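Jasulwood Notes > Daily life > Walking

Walking to work in a new town

March 2018, by Etenesh Dinsa

In August I moved to Dridholm, and since the first week I go to work on foot. The bus would cost me 377 crowns a month. I am careful with money, so I decided to try my legs first.

One way takes me 3,230 steps. I know this from my telephone, which I did not trust in the beginning, so I checked it on two mornings.

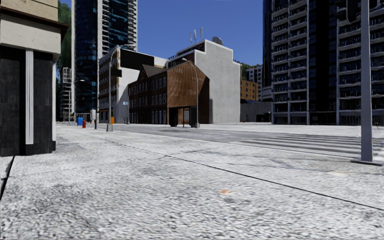
Imke Brandes wrote to me that I should leave ten minutes earlier and not walk faster, for then I would arrive without being tired. I followed her advice and I am still thankful for it. I have time to greet people now, and to practise in my head the sentences I will need that day.

Shoes are the bigger matter. My first pair was too stiff and I had sore heels until October.
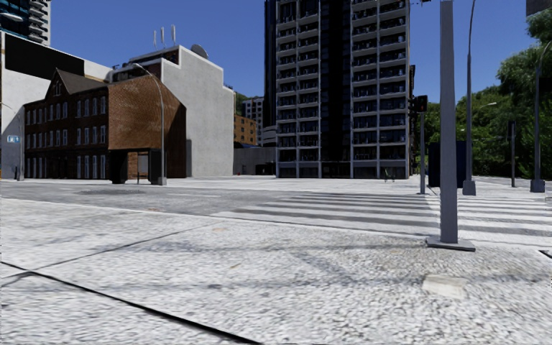 Do you need special walking shoes for such a distance? Any pair with a soft heel and enough room for the toes is good enough, if you change the socks often.

I keep a second pair under my desk, and also a small towel for rainy days. 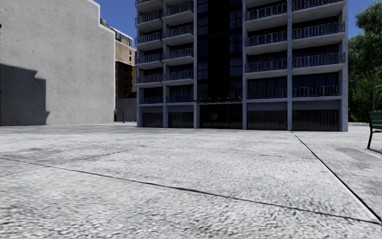 In the evening I take the longer way home, when I am not too hungry. It is then that I telephone my mother, and she complains that I breathe loudly.

Related posts
Soup for one person
How I learned to ask for the bill
Letters from Remedios Paredes
My first winter coat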